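Packing the Clalline box

Clalline started as a favour. Diane Bouchard's sister had moved to a job on a ferry and kept asking for sweets from home, and Diane posted them in whatever carton was nearest the door. Eight years later she sends snack boxes to people living away from home, most of them students and crew. Wenceslao Zavala joined her when the orders got too many for one person, and he now does most of the packing. I spoke to them both over a long morning, mainly about how you get things into a box.

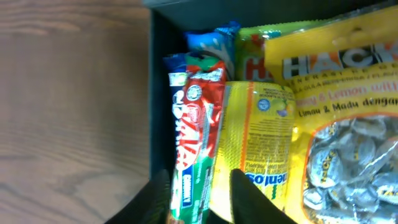
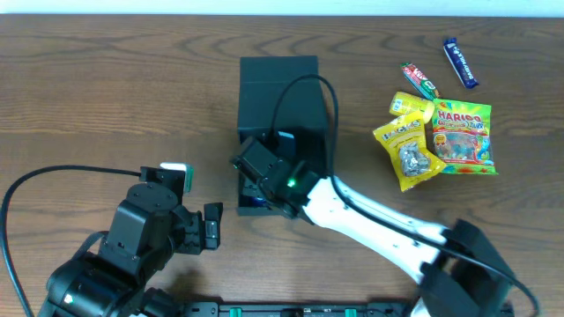

Snacks and the black box on the wooden table. The bright yellow bag in the first picture is Hacks, honey and lemon.

I started by asking Diane how a box gets planned.

"The customer picks a size and tells us what they like and what they can't have," she said. "After that it's ours to sort out. Some people send a list with every item on it, and then we follow the list. Most people write something like 'mints, chocolate, nothing with peanuts', and we choose."

The small box takes up to eight items, depending on how bulky they are. The large one is sold by weight. Diane said the small box is the one people come back for, and it is also the one that causes the arguments.

"With the large box you can be lazy. There is room. With the small one, if you start badly you have to take everything out again."

Wenceslao learned this in his first month. He had worked in a hardware shop before, and he assumed that packing sweets would be easier than packing hinges. "Hinges stay where you put them," he said. "A bag of sweets moves. You put it in flat, you turn round, and all the sweets have slid to one end and the bag is twice as fat on that side."

His answer was to stop laying bags down. Anything that can stand up stands up, and the biggest bag goes against one end. Bars go in lengthways down the side. He puts a roll in the middle if there is one, and the smaller packets go behind it, at the back. He likes to be able to see a bit of everything from the top when the box is open.

"It's the first thing they see," he said. "If all you can see is one bag, you think you've been sent one bag."

Diane is less strict about it. She packs by what might break, and looks come second. She gave me the order she uses, which is written on a card taped inside the stock cupboard: heavy, hard, soft, crisp, paper. The paper is the note, and it goes in last. Wenceslao has the card by heart and ignores about half of it.

"We've had this conversation," Diane said.

"We have it every April," he said. April is when the exam boxes go out, and it is their busiest month. This year they sent 198 boxes in April, against 156 the year before. For those weeks they pack in the evenings too, and Diane's nephew does the labels.

I asked what people want in an exam box. Boiled sweets, they both said, almost together. Mints as well, and chocolate bars that can be snapped into pieces. Diane used to put in sachets of soup and gave up on them, as hardly anyone asked for them a second time. "I was packing what I would have liked at that age," she said. "They wanted sweets."

A good many of their customers grew up with packets printed in two languages and ask for those in particular. One mother asks for the wrapper her son would know. She doesn't mind which flavour. Diane tries to keep that sort of thing in stock, though it means buying from three different wholesalers and driving to one of them.

The boxes themselves took longer to settle than I would have guessed. They began with plain brown card, which was cheap and came flat. Then for a while they used a tin from a firm called Dullus, and people loved the tin, but it put the postage up and the lids arrived dented. Now they use black ones, from a supplier called Qin.

"Black is practical," Diane said. "It doesn't show marks, and the colours look good in it. Yellow looks very good in it." Wenceslao's complaint is that you can lose things in a black box. Anything dark at the bottom, he said, and you are feeling about for it with your fingers. He once packed a liquorice bar, forgot it, and added a second one. The customer wrote to thank them.

Everything for one order is put out on the table before any of it goes in. That was Diane's rule from the beginning, and it is one they agree on. The packets sit together in a group to one side of the box, and whoever is packing checks them against the slip. Once it has been checked, nothing is added. If it doesn't fit, the whole lot comes back out on to the table and you start again.

"He used to sneak things in," Diane said. "A little extra something in the gap."

"There was a gap," said Wenceslao.

They have a way of filling gaps now, which is to turn a packet upside down. Many wrappers are a slightly different shape at each end, and two that won't sit side by side one way will often sit the other. He doesn't mind if the name is the wrong way up. Diane does mind, a little, but she has stopped turning them back.

Orders are kept on a stock program called Utolo, which prints the slips. Before that it was a school exercise book. Diane still has the book and showed me a page from the second year, nine names with ticks beside them and a ring left by a mug. Two of those nine still order. One has since moved back home and has a box sent to her own address every winter.

I asked whether they eat what they pack. Wenceslao said he did at first and then went off sweets altogether, apart from mints. Diane keeps a drawer of packets that came with torn wrappers, and the drawer is open to anyone in the building. It had two chocolate bars and some cough sweets in it when she pulled it open for me.

They are thinking about a third size, between the two they have. Wenceslao is against it. He thinks people will order it and then ask for the contents of the large one. Diane has already asked for a sample from Qin – she told me this while he was out of the room – and expects it before the end of the summer. She plans to pack the first one herself, using the card.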